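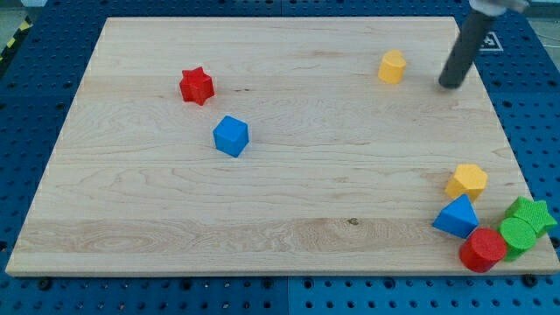
Notebook 4, p. 38

2019-05-24

Tidying task, Livevis bench. Board on the blue pegboard, maple, bolted. Same block set as in the Kirkik runs: stars, cylinders, cube, triangular prism, heart, pentagon. Task for this block of work is "gather the loose pieces to the near right corner", which is our stand-in for clearing a kid's play table or pushing offcuts to one end of a bench.

Rod fitted, round tip. No grasping in this task, pushing only. Tip height set just off the wood. Any lower and it drags on the grain when the arm flexes; any higher and it rides up on the short cylinders.

State at the time of writing: five in the near right corner (yellow pentagon, blue triangle, red cylinder, green cylinder, green star). Red star, blue cube and yellow heart still out. Rod is beside the heart.

Notes on shapes, from the log so far:

Cube pushes well on a flat face. Off centre it turns, and the controller needs a second approach to square it up.

Cylinders roll around the tip if contact is not dead centre. The upright ones don't tip over at the present speed.

Stars are the worst. If the tip gets into a notch the star tracks nicely, almost like a hook. On a point it spins and goes sideways. The policy doesn't seem to prefer notches. It should.

Heart: same comment, the cleft is the good spot. It needs to come round to the far side of the piece first, and the path planner is slow about that.

Triangle lying on its side is fine if pushed along the ridge, poor across it.

Corner problem. Once there are a few pieces in the corner, the next one in disturbs the others. Green star is close to the right edge of the board now. There is no lip. A person would cup a hand around the lot and not think about it. Options: (a) move the target zone in from the edge, (b) fit a fence, (c) penalize edge distance in the cost. Don't want (b), kitchen tables don't have fences. Try (c) first, then (a).

On the chores question, for the Osness write-up. My view hasn't moved much. For flat, rigid, well-lit, brightly coloured things on a clean board, it can do the job given time. None of that holds for a real table or a real shop bench. Swarf, screws, a wet cloth, a pencil that rolls: not tested, and I would not claim any of it. Time is the other matter. Current limit is 1000 steps per episode and it uses most of them. An adult clears the same board with one sweep of the forearm.

Where I think it could earn its keep sooner is the shop floor, where parts are all one kind and the bench can be laid out to suit the machine. Sowa keep asking about sorting by colour. Possible with this rig, but sorting means separating pieces that touch, and a single rod is a poor tool for that. Two cylinders side by side is already a hard case. A flat paddle might be better for gathering and worse for splitting. Worth a day in the next round.

To do:
- edge term in the cost, rerun from 8 fixed starting layouts
- log contact angle on both stars
- check marker behind the board is still picked up when the rod crosses it, pose estimate jumped 3 mm on the far side yesterday
- re-torque near side bolts
- ask Livevis whether the paddle drawing was ever sent out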